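Inventory, Second Bedroom

The Plinholm lease allowed eight days for vacating. The tenant used four on the kitchen and began the second bedroom on Thursday at 6:00 a.m.

The form from Gustov Property had one line per item and a column for condition. Bed frame, good. Desk lamp, fair. The wardrobe took three lines, one for the upper doors, one for the rods, one for the hangers. Under hangers the tenant wrote: wooden, serviceable.

The mirror was not on the form. It had come from a shop in Zulladby for 600, marked down to 461, in the last May of the marriage. It had a thin metal frame and no wall fixings. For years it had leaned in the hall, where two people checked their collars in it, one after the other.

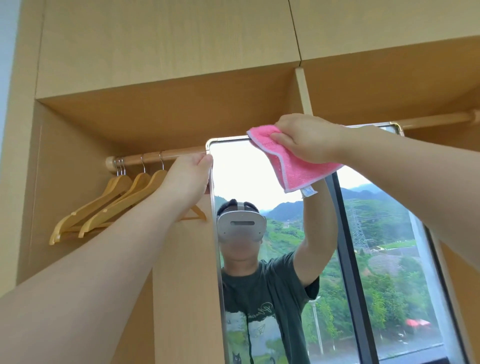
Items not listed were to be removed or declared. The tenant read the clause twice. Removal required a blanket, a van and a place to put a tall mirror. Declaration required a signature.

At noon the agent from Chu called to confirm the key return. She asked whether anything was being left behind.

"One mirror," the tenant said.

"Condition?"

The tenant looked at it for some time.

"Good," the tenant said, and wrote it in.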